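Sudeck Grasp Labels, README

Sudeck is a set of short manipulation recordings made with a hand-held two-finger gripper. It goes with our study on whether a policy trained on rigid objects gets better at soft packaging after seeing a small number of human demonstrations. The training code is in a separate repository called Vema.

Contents

The release has 200 episodes, split into 3 folders by object type: bags, boxes and bottles. Each episode has one video, one gripper width track and one text file with the task instruction. Labels are per episode, not per frame.

How it was recorded

Demonstrations were done at a table covered with white paper. Objects start on the paper or in a shallow tray. The operator holds the gripper, and the camera is mounted on it, so both fingers stay in view for most of an episode. The finger pads were not replaced during recording, and wear on the padding shows in many clips.
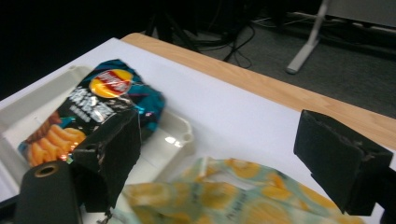
Bags folder: Lay's bag in the white tray, left finger over the front of the bag.

Bags are the hardest group. Foil throws bright highlights that move as the bag bends, and the fingers often hide the part of the bag being pressed. We kept clips with motion blur and with other packaging close to the lens. If your method needs clean views, filter these first.

Label quality

Szu-yu Lai and Stella Shirima each labeled the full set for grasp success. They agreed on 95 percent of episodes. The rest were settled by Kai-wen Kao, and both original labels are kept in the file so you can redo this step.

Known problems

Gripper width drifts in 3 episodes of the boxes folder. They are marked "width_bad" and should be left out of any force estimate.
Lighting was not controlled between sessions.
Printed text on packages is often unreadable. Do not use this set for text recognition.

Contact

Send label corrections to Tzu-hsuan Lau with the episode number. Fixes go into the next version.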